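第2章　手持ち式グリッパの製作と家庭内での試用

本章の目標
手持ち式グリッパの構成要素を挙げ、それぞれの役割を述べることができる。
指先パッドの材質と対象物の性質との関係を、自らの試用記録に基づいて説明できる。
家庭または共同工作室において、安全に配慮した試用計画を立て、記録を残すことができる。

2.1　本章の位置づけ

前章では、把持という動作を力のつり合いの観点から扱い、対象物が指の間にとどまるための条件を導いた。そこで用いた図は、指を直線、対象物を円または長方形とみなした単純なものであった。摩擦係数は一定とし、接触は点で起こるものと仮定した。本章では、これらの仮定を外したときに何が起こるかを、製作と試用を通じて学ぶ。

題材とするのは、人が手に持って操作する平行開閉型のグリッパである。ロボットアームの先端に取り付けるものと指の機構は共通であるが、位置決めは使用者の腕が担う。このため、アームの制御に関する知識がなくとも、把持そのものの性質を調べることができる。製作に要する工具は一般的なねじ回し、六角レンチ、ノギスおよびやすりであり、部品の造形には共同工作室の設備を利用してよい。

本書の実習は、福田秀明が共同工作室スティルンビー（Stirnby）で行った講習の構成を基礎とし、家庭での実施に合わせてチアン・チンウェンが手順を改めたものである。講習では完成した機体を工作台の上で試験していたが、本書では生活空間での試用に重点を移した。机上に一個ずつ置かれた角材をつかむことと、小物の入った箱から目的の品を取り出すこととの間には、かなりの隔たりがある。読者は両方を経験した上で、その差がどこから生じるかを考えてほしい。

2.2　機体の構成

本章で製作する機体を、以下ではルメント（Lument）型と呼ぶ。ルメント型は、胴体、リンク、指先パッド、引き金の四つの部分からなる。

胴体は使用者の手の動きを指に伝える基部であり、リンクの取り付け穴を備える。取り付け穴の位置がわずかにずれても、左右の指は閉じたときに正しく向かい合わなくなる。造形した胴体は、組み立てに入る前に必ず穴の間隔をノギスで測り、設計値と比較すること。ずれが見つかった場合、穴をやすりで広げて調整する方法は勧められない。広げた穴はがたつきの原因となり、荷重がかかったときに指先の位置が定まらないためである。

リンクは、引き金の動きを左右の指に等しく分配する。回転軸にはねじを用いるが、締めすぎるとリンクの動きが重くなり、緩すぎると指先が横に振れる。いったん軽く当たるまで締めた後、指を数回開閉させ、引っ掛かりのない範囲で最も固い位置を探すのがよい。ねじの頭は試用中も目に入る位置にあるので、合い印を付けておけば緩みの進行を早期に発見できる。

指先パッドは対象物に直接触れる部分であり、本章の実習で最も多く交換する部品である。ルメント型の最大開き幅は43ミリメートルで、パッドを厚くすればその分だけ開き幅は減少する。厚いパッドは凹凸のある対象物によくなじむが、狭い隙間に差し入れにくい。薄いパッドはこの逆の傾向をもつ。いずれを選ぶかは対象物だけで決まるものではなく、対象物の周囲にどれだけの空間があるかにも左右される。

引き金には戻しばねを組み込む。ばねが強すぎると長時間の操作で指が疲労し、力の加減が粗くなる。弱すぎる場合は指が開ききらず、対象物を放す位置が不安定になる。

2.3　家庭における試用環境

試用の場所としては、広く安定した平面が望ましいと考える読者が多いであろう。最初の動作確認についてはそのとおりであり、食卓や工作台を用いてよい。しかし、動作確認を終えた後は、布を敷いた寝台やソファの座面など、軟らかく沈み込む面の上でも試用を行う。軟らかい面では、箱に手や機体が触れるだけで箱の傾きが変わり、対象物の位置も変化する。使用者は知らぬうちに腕の高さを補正しており、この補正の大きさを意識することが後の章で扱う位置制御の理解に役立つ。

対象物は、形と硬さの異なる小物を一つの箱に集めて用意する。軟らかい樹脂やゴムの玩具、表面に突起のあるもの、筒状の容器に入った綿棒などは、性質の違いが明瞭であり入手も容易である。透明な容器は輪郭を目で捉えにくく、横倒しにすると丸い側面が指先から逃げやすい。箱の縁に対象物がかかった状態も、意図的に作って試す価値がある。

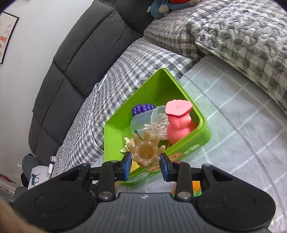

対象物の配置は、試行のたびに整えすぎないことが大切である。毎回同じ向きに置き直すと、使用者は対象物の性質よりも置き方に慣れてしまい、成功率が見かけ上高くなる。本書では、各回の開始前に箱を軽く揺すり、止まった状態をそのまま初期配置とする方法をとる。ただし、対象物同士が重なり、目的の品がまったく見えなくなった場合は、もう一度揺すってよい。

試用の回数は、一つのパッドについて100回を標準とする。これより少ないと、配置の偶然による影響を除くことが難しい。一度に続けて行う必要はなく、疲労を感じた時点で中断し、再開した時刻を記録しておけばよい。チアンが11月に行った予備試験では、試用を午前と夕方に分け、その都度ねじの合い印を確認している。

なお、箱そのものの選択にも注意を払う。側面の高い箱では胴体が縁に当たりやすく、低い箱では押された対象物が外へ出やすい。底の色は対象物と見分けやすいものを選ぶこと。箱の材質が硬い場合は、指先が底に当たったときの衝撃がリンクに伝わる。衝撃が繰り返されるとねじの緩みが早まるので、底に布を一枚敷いてもよいが、その場合は布を敷いたことを記録に明記する。

2.4　把持の観察

把持の成否を判定する前に、何をもって成功とするかを定めておかなければならない。本書では、対象物が箱の底および縁から離れ、使用者が機体を静止させた状態で五つ数える間、指の間にとどまることを成功と定義する。持ち上げた直後に落下したものは失敗とし、指の間で向きが変わったものの落下しなかったものは成功に含め、備考欄に「回転」と記す。

軟らかい対象物では、指先の力が増すにつれて接触面が広がり、対象物がパッドの形に沿って変形する。このとき、摩擦係数を一定とした前章の計算は実際の挙動とよく一致しない。腕や突起を多くもつ形状では、どの部分を挟んだかによって結果が大きく異なる。頭部のように丸く厚みのある部分を挟めば接触面は広くなるが、挟む力が強いと対象物が前方へ押し出されることがある。細い部分を挟んだ場合、押し出しは起こりにくいものの、対象物の重さによって向きが変わりやすい。

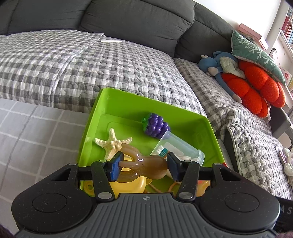 図2-1　左右の指先パッドで茶色い半透明のタコ形玩具を保持した手持ち式グリッパ。下方は小物を入れた黄緑色のトレイ。

観察にあたっては、指先と対象物の接触部のほか、リンクの傾きと胴体の姿勢にも目を配ること。左右のリンクの傾きが異なっている場合、対象物が中央から外れた位置で挟まれているか、いずれかのねじが緩んでいる可能性がある。両者は指を開いて空の状態で閉じ直せば区別できる。空の状態でも傾きに差があれば、原因は機体の側にある。

光沢のある対象物では、照明の反射が輪郭の一部を隠すことがある。使用者の目で見ている限り大きな支障とはならないが、後の章でカメラによる対象物の検出を扱う際には、同じ反射が誤検出の原因となる。反射が目立った回については、照明の位置を備考欄に残しておくとよい。

2.5　安全および取り扱い上の注意

ルメント型の指先は鋭利ではないが、リンクの付け根には指を挟むおそれのある隙間が存在する。開閉動作を行う間は、引き金を操作する手と反対の手をリンクに近づけてはならない。長い髪や衣服の紐は、あらかじめまとめておく。

完成した機体の質量は、パッドを含めてほぼ300グラムである。短時間の操作では軽く感じられるが、腕を前方に伸ばした姿勢を続けると肩に負担がかかる。使用者は箱に近い位置に座り、肘を体の側に置いて操作することが望ましい。

家庭での試用では、使用していない機体と小さな部品を幼児の手の届かない場所に保管する。とりわけ、交換用の指先パッドとねじは誤飲の危険があるため、蓋の閉まる容器に入れること。寝具の上で試用した後は、外した部品が布の間に残っていないことを確かめる。オレナー（Olener）方式の部品票を用いる場合は、試用の前後に各部品の数を照合し、確認者の氏名を記入する。

2.6　記録の様式

記録用紙には、試行番号、パッドの種類、対象物の名称、挟んだ部位、成否、備考の各欄を設ける。挟んだ部位の名称は試用を始める前に決めておき、途中で変更しない。たとえば突起の多い玩具であれば、「胴」「腕の付け根」「腕の先」のように区分し、簡単な略図に書き込んで用紙の裏に貼る。

2人で実習を行う場合は、操作と記録を分担し、全試行の半分を終えた時点で交代する。操作者の違いは結果に無視できない影響を及ぼすので、各行に操作者の頭文字を記すこと。共同工作室オウィノ（Owino）の実習班では、操作者が成否を口頭で告げ、記録者が復唱してから記入する手順がとられている。復唱を省いた班では欄のずれが後から見つかり、一部の試行をやり直すこととなった。

準備課題

一　胴体の取り付け穴の間隔を測定し、設計値との差を表にまとめよ。

二　身近な小物から対象物を選び、硬さ、表面の状態、最も薄い部分の寸法を記せ。最大開き幅を超えるものについては、どの部位であれば挟めるかを述べよ。

三　硬い机の上と軟らかい座面の上とで、同じ箱を用いた試用をそれぞれ行い、腕の高さの補正が必要となった場面を書き留めよ。

四　厚いパッドと薄いパッドのいずれかを選び、箱の隅に寄った対象物をつかむ手順を図示せよ。

課題一の表は次節の組み立て作業で用いるため、機体とともに工作台に持参すること。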